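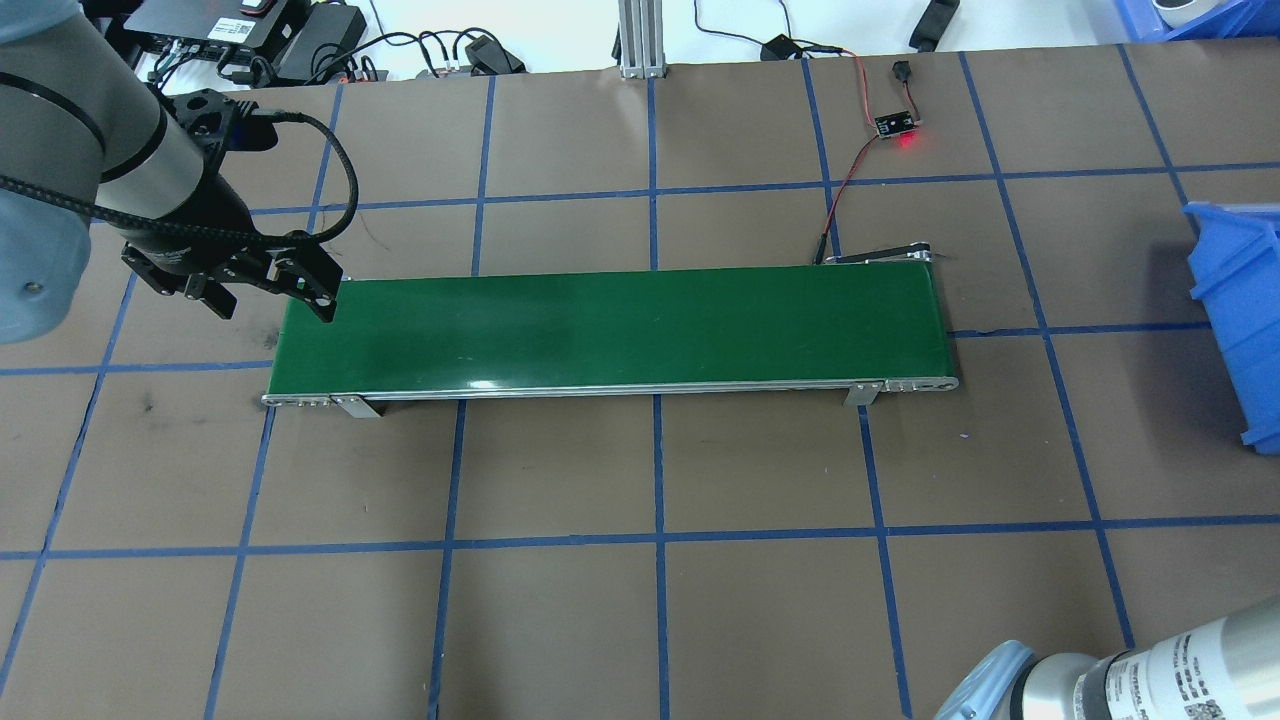
Sorting and Tidying: Can a Machine Do the Chores Yet?

Filed under: Workshop Notes, Automation, Photo Galleries

March 9, 2022

People who hear what we do at Catus usually ask one of two things. The first is when they can have a machine that puts the groceries away. The second is whether the packing bench at their shop could run without anyone standing at it. The short answer to both is that parts of the job are possible now, and the parts that aren't are mostly the ones a person does without thinking.

This gallery goes with the bench work in Nolville. The job is a plain one. Things come along a belt, an arm picks them up, and they go in a bin. It stands in for a lot of other work: returns at a store counter, parts at a hardware supplier, dishes and odds and ends at home. We call the job list Plorura. It has 20 chores on it, and moving small items from a belt to a bin is near the easy end.

The belt

The conveyor in the first picture is a long, narrow one with a green belt and an aluminum rail along the front, set down on brown paper marked off in squares with blue tape. The tape is cheap and useful. If a bin gets bumped, it can go back to the same square, and anyone writing up a bad run can say which square the item ended up in. Laying it out took most of an afternoon and we have had to redo the corners twice.

A belt does a machine a favor. It brings the item to nearly the same place every time, so the arm has less searching to do. A kitchen counter gives no such help. This is a large part of why shop-floor chores are ahead of household ones. On a shop floor you are allowed to change the room to suit the machine. Very few people want to do that at home.

The gripper at the left end of the belt has two fingers. Two fingers will handle a good share of small hard goods if the item is narrow enough and something solid is there to close on. They are poor at thin, flat things, such as a sheet of paper or a plate lying face down. A person slides those to the edge of the table and gets a thumb under. We have one routine that tries the same thing and it is slow.

The bin

Placing gets less attention than picking, and it should get more. A dropped item still counts as delivered in a lot of demonstrations. In a shop it may be chipped, and at home it is noise and a mess. Our rule is that the item has to be let go close to the bottom of the bin or it goes down as a miss.

Over one stretch in March we logged 146 belt-to-bin attempts with mixed small items. We counted 7 as misses. In three of those the item never left the belt, and the rest were let go too high. That sounds good until you set it against a person doing the same work, who would be done in roughly a third of the time and would probably drop nothing. It also doesn't count the minutes spent putting things back where they started between runs.

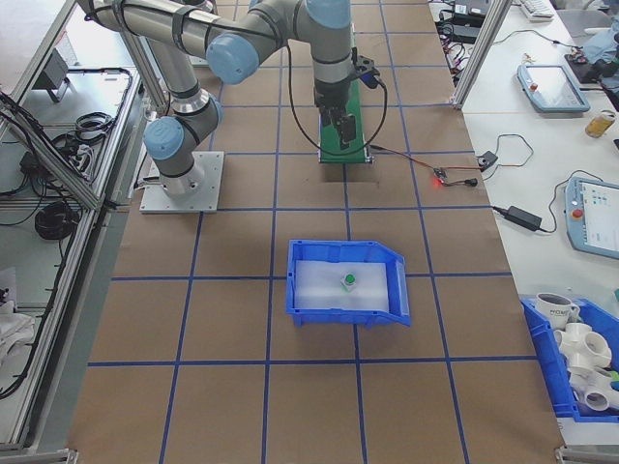
A small green item on white packing foam in the blue bin, with the arm over the green board behind it.

Foam is kind to the item and hard on the planning. It gives a little, so the floor of the bin isn't quite where the numbers say it is. Liners at home are worse - a towel in a laundry basket or a bag in a trash can has a different shape every day.

The second bin, at the bottom right of the same picture, holds a white mug and some white pipe fittings. A mixed bin like that is much closer to what a kitchen drawer or a parts counter looks like. The mug is smooth and rounded, and the fittings have openings facing different ways. Getting one piece out of a pile without dragging the next one along is a chore we would not sign off on yet.

Where that leaves things

For a small shop with one kind of item, a fixed belt and a bin that stays put, an arm can do the work today if slow is acceptable and somebody is nearby to clear a jam. Sison, our smaller sister shop, is looking at it on those terms for its returns shelf.

For the home, wiping a flat table is close. Loading a dishwasher someone else has half filled is a long way off, and so is picking up a floor after kids. We keep both on the Plorura list and try them every few months. The dishwasher rack is up again after the belt work is finished, this time with plastic plates.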